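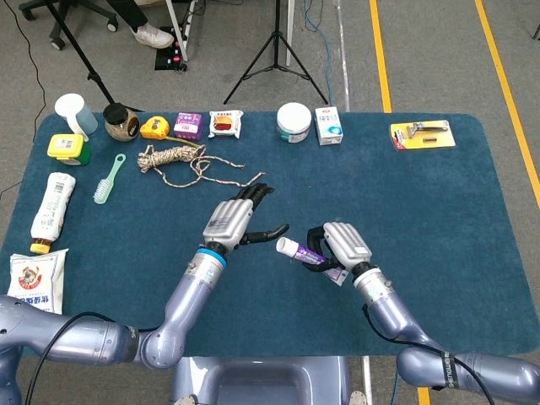

Pistgate Household Handling Set

Pistgate holds 576 episodes of a two-armed robot picking up things most of us manage before breakfast. 467 are marked clean. The rest are kept under "untidy", and we'd ask you not to skip them - a model raised only on good manners copes badly with rope.

Layout

Each episode has 2 video views, joint readings and a one-line task note.

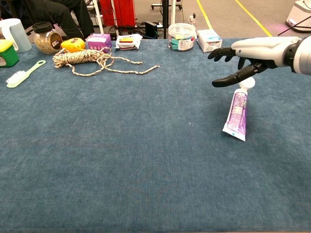 Task notes were typed by hand at Lodthorpe, so "tube", "toothpaste" and, once, "toothpatse" all mean the same object. Merge them yourself or enjoy the variety.

Known gaps

Few soft bags. No dim lighting. The Samonte loader expects 700 frames per episode and sulks when given fewer; pad the short ones first.

Version date: 2026-01-15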